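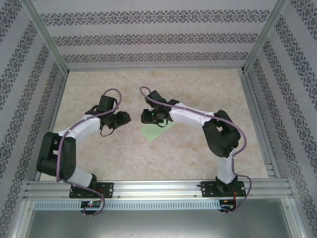 Photo: Shaohua Kong / Numix

Minutes, fit-out review, small enclosures
Oct 7, 2025

Present: Numix (chair, minutes), Ditov, Kratochvíl. Apologies: Prundar.

1. Minutes of the May meeting
Accepted with one correction. Under item 4, "wall board" should read "wall paper."

2. Wall lining
The patterned paper stays. Ornamental bands in dark gray run level across the back wall, with plain pale stripes between them. Ditov asked whether the side walls should be relined in a plain paper at the next refit. Kratochvíl saw no gain in mixing two papers in one enclosure. Agreed to keep a single pattern throughout. Remaining stock is 7 rolls, held by Ditov under order 312.

3. Floor panel
The beige stone-look surface was accepted as the standard finish. Kratochvíl reported that the light mottling makes small specks hard to find during cleaning. A dry cloth is to be used first, then a damp one. No solvent until the supplier confirms in writing that the finish will take it. Spare panels are to be stored flat - the last delivery was left standing on edge and had to be checked piece by piece.

4. Paper squares
Pale green was chosen over white for contrast on the beige floor. Squares are laid flat and singly. The angle is free and need not be recorded. Creased squares go in the recycling bin and are not to be pressed and reused. Numix to reorder under stock code 129.
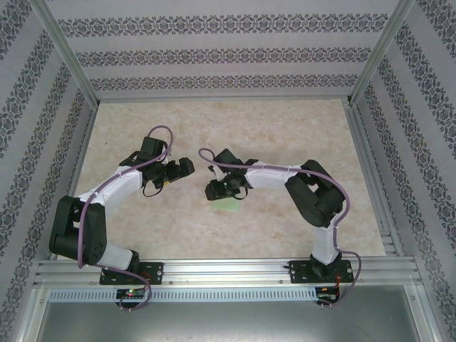
Shaohua Kong objected that the green is too pale for the late afternoon, when the room lights are dimmed, and asked for a darker shade to be tried on the same floor before any reorder. After discussion the reorder was put on hold. Ditov will obtain 2 darker greens in the same size and bring them to the next meeting.

5. Edges and front tray
The aluminum strips at the left and right of the floor panel are to be wiped along their length. The gray metal tray at the front is to be added to the cleaning sheet, which at present stops at the rail. Kratochvíl to revise the sheet.

6. Any other business
Prundar had sent a written query on the cost of a second paper pattern. Closed under item 2.

Actions
Ditov: green samples, count of wall paper rolls.
Kratochvíl: revised cleaning sheet, supplier letter on solvents.
Numix: hold order 129, circulate minutes.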